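Handheld Gripper Recording: House Rules FAQ

Last updated March 2023

I keep the recording rules for our handheld grippers at Skuvby, and I get the same questions over and over (fair enough, the full rulebook is long and I wrote most of it late at night). So I've pulled the common ones together on one page. If you're starting a shift and you only read one thing, read this. If something here disagrees with the rulebook, the rulebook wins, and please tell me so I can fix it!

Who do these rules apply to?

Everybody who picks up a gripper and presses record. Staff, students on placement, visitors from Govcombe who are only here for the afternoon, me. There is no "just trying it out" mode. If you want to get a feel for the tool before your first real session, use the practice profile, and nothing you do on it goes into the set.

Do I need training first?

Yes, but it's short. You watch one person do a session, then you do one while that person watches you, then you get your own login. Most people are through it before lunch. If you've been away since last May or longer, do the watched session again. The rules on resets and discards have changed quite a bit and old habits are hard to shake.

What counts as one episode?

One task, start to finish, with the gripper beginning open and ending open, clear of whatever you moved. Lid on a container is one episode. Lid on, then container into the basket, is a different task with its own name, so pick that name before you start. Please don't glue two short tasks together to save time. We can't label them properly afterward and I've spent whole evenings trying.

How long can an episode run?

The limit is 75 seconds. The recorder beeps shortly before you get there. If you hit the limit, finish the move safely, put the item down and discard. Don't rush to beat the beep, though. A hurried grasp is worse for us than a thrown-away episode.

How fast should I move?

Slower than feels natural at first. Think of how you'd carry a full cup of coffee across a room where somebody's sleeping. You want smooth approaches, no jabbing and no hovering in one spot while you make up your mind. If you need to think, think before you press record.

Can I help with my other hand?

Only in tasks marked two-handed on the sheet. In every other task your free hand stays off the table and out of view for the whole episode. I know it's really tempting to steady a container that's starting to tip. Let it tip, then discard. A bare hand popping in teaches exactly the wrong thing.

What can I put on the table?

Anything on the item list for that task. The list is there for two reasons: we need to know what's in the set, and some things just shouldn't be squeezed between two gripper fingers. No open liquids, no blades, nothing that shatters easily unless the sheet names it. Containers get used empty unless the sheet says filled, and "filled" means dry rice or the foam cubes, never leftovers. (Yes, somebody asked.)

Are glass containers allowed?

They are, in the tasks that name them. Check each one for chips before the session, keep the lift low over the table, and wear closed shoes. A chipped one goes in the hard bin, not the regular trash. If one breaks while you're recording, stop, step back, and put the gripper down before you do anything else. Cleaning up comes first and paperwork after. I'm serious about that order.

Can the other items stay on the table while I work?

Usually, yes, and for some tasks we want them there. The sheet will say "bare" or "busy." For a busy table, leave other containers, baskets and so on wherever they ended up, as long as you can reach the thing you're moving without knocking into them. For a bare table, everything except the task item goes on the shelf behind you.

How do I reset between episodes?

Move the item to a new starting spot by hand, with recording off, and turn it a bit while you're at it. Locking tabs, handles and spouts should point a different way each time. People get into a rhythm and put the thing back in the same place every time without noticing, and I get it, I do it too. One trick that works for me is closing my eyes when I set it down (not with glass, please).

What do I do about shiny lids and glare?

Leave them alone! Kitchens have overhead lights and kitchens have shiny lids, and we want both. The rule is only that you don't change the lighting halfway through a session. Pick your setting, write it on the sheet, stick with it. If the glare is so strong that you can't make out the item at all on the preview, shift the item and start again.

When do I replace the finger pads?

Look at them before every session and again at the midpoint. The rulebook splits wear into three grades. Grade one is scuffs and a dull surface, and you carry on. Grade two is frayed or torn material along an edge, away from the gripping face, and you can finish the session but you have to log it. Grade three is any tear on the gripping face itself, or a pad that moves when you push it with your thumb. At grade three you stop and swap both pads, even if only one is bad. A mismatched pair grips crooked.

Do I have to log grade two wear? It seems fussy.

It is fussy, and yes. When we went back through the 3,094 episodes in the Kelmendi kitchen set, pad wear was the thing we most wished we'd written down. A slip with good pads and a slip with tired pads are two different stories, and from the log alone we couldn't tell which one we were reading. It takes a few seconds. Tick the box, write left or right, done.

What about loose wires or strands?

Anything hanging off the tool gets noted too. If it's clear of the pads and of the moving parts, note it and ask whoever is on bench duty to look at it at the next break. If it can reach the pads, or it catches when the fingers close, the tool is out of service until it's been fixed. Don't tuck it in with tape. Tape comes off on the items and then we have a sticky lid in the set for weeks.
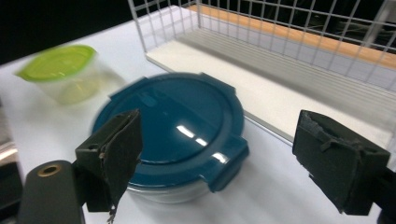 How many episodes should I record in one session?

The cap is 43, and then you take a real break away from the table. Your wrist gets tired before you notice it, and tired wrists make for wobbly approaches. You can do a second session the same day if you feel fine, but not a third. If you stop early, that's completely okay, and you don't need to give anyone a reason.

Should I delete failed attempts?

No, please don't! Mark them as failed and keep them. A clean miss, where the fingers close and the item slides out, is useful. "Discard" is for episodes that break a rule, like a hand in view, going past the time limit, or the wrong item. "Failed" is for episodes that followed the rules and didn't get the job done. If you can't decide, mark it failed and leave a comment. I read the comments.

Who checks the episodes afterward?

Somebody other than the person who recorded them. The checker goes through each session in the Cerkero viewer, confirms the task name and the failed marks, and sends back anything that looks off. It isn't a grade on you. My own sessions get sent back all the time, mostly for wrong task names.

What if I think a rule is wrong?

Tell me, and follow it until it changes. The rulebook has 69 numbered rules right now and I'd love it to have fewer. The ones that came out last year all came out after somebody on the floor said "this doesn't make sense" and was right. Use the suggestion form on the shared drive, or leave a note at the bench. Include the rule number if you have it.

Can we use these rules at our own site?

Sure, go ahead. Govcombe runs a version with a shorter session cap and stricter glass rules, and that works well for them. I'd only ask that you change the title and the version number, so their sheets and your sheets don't end up mixed in with ours. That happened once and sorting it out was no fun at all.

Where's the full rulebook?

Shared drive, in the folder called Recording, and there's a printed copy at the bench. The printed one sometimes lags a version behind, so check the number on the cover against the one on the drive.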